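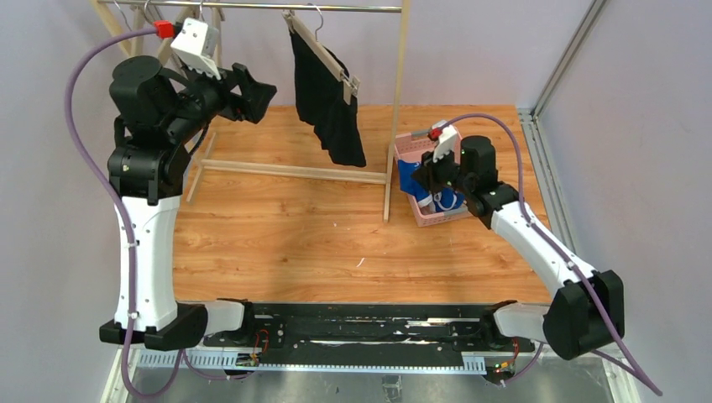 Halonen Standards and Testing Group

Household robot claims need stricter proof, says Halonen

The Halonen Standards and Testing Group has published a draft code of practice for two-armed robots that handle clothing. It asks sellers to stop quoting success rates unless they also publish how the trial was run.

Halonen reviewed 688 trial records supplied by developers. In 60 of them a person had reached into the cell during the task, yet the run was still entered as unaided.

"A garment on a clip hanger and a cloth in a basket make a fair place to start," said Eino Valtonen, who led the review. "They don't tell you much about a family's washing. I have read brochures that jump from one to the other in a single sentence, and I would like to see the working."

Under the draft, a claim would need at least 50 runs in a row, with every failure kept in the record. Wrist cameras and their cables would be checked before each session. Any pause of more than 15 seconds would have to be logged, whatever the cause.

Dostero and Platonance have agreed to try the code at their own sites. Halonen has not yet decided whether self-reported results should count at all.

"Signing up is easy," said Su-bin Joo, who drafted the section on records. "We'll believe it when the bad runs come in with the good ones."

Comments on the draft close at noon on the last Friday in May. Copies are available from the Halonen office at Tralidside.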